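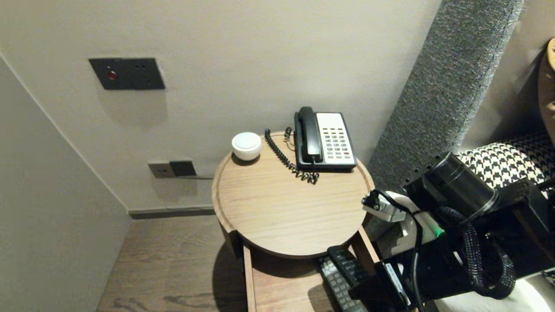 Nseir Room Rules Pack – good practice for guest room robots

If you run a hotel or guest house and want a robot arm to help with tidying, the Nseir Room Rules Pack is a lovely place to start. It's a printed handbook and a set of 181 check cards, written by our team in Wiltport and tried out in real bedrooms in Daltthorpe. We're very proud of it!

What the rules cover

Reach: how close the arm may come to a bedside table, a headboard or a made bed, and how slowly it should move once it gets there.
Cords: coiled phone leads and wall cables count as snag points. The arm plans its path round them and never drags anything across them.
Small items: remote controls are picked up one at a time, and put down with the buttons facing up.
Lidded pots and other fragile things: left alone unless a member of staff has marked them as safe to move.

The cord section is our favourite part (yes, we have favourites). A curly handset lead springs about in a way that's hard to predict, so the cards ask for a full stop and a fresh look before the gripper goes anywhere near it.
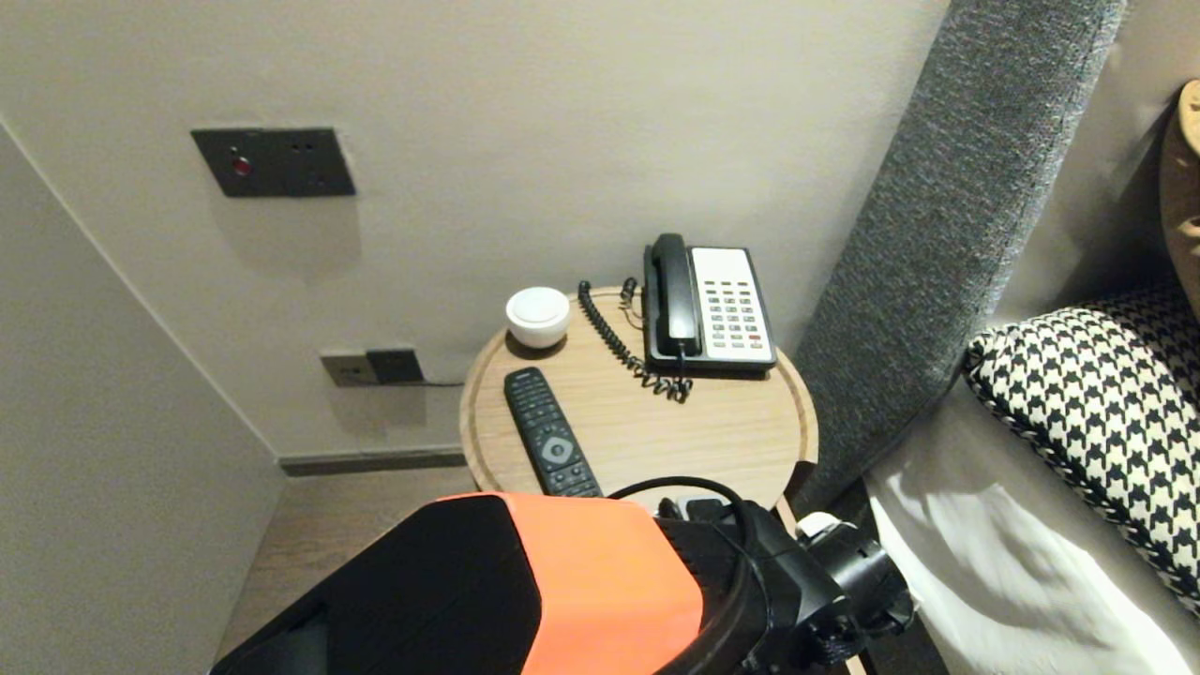 Each card has the rule on the front and a quick test on the back, so you can check a room setup over a cup of tea. The cards suit any make of arm, and they work nicely alongside our Cuker stop button – though you don't need one to use the pack.

In the box
Handbook, spiral bound
181 check cards
4 wall charts

Product code: 3262
Weight: 645 g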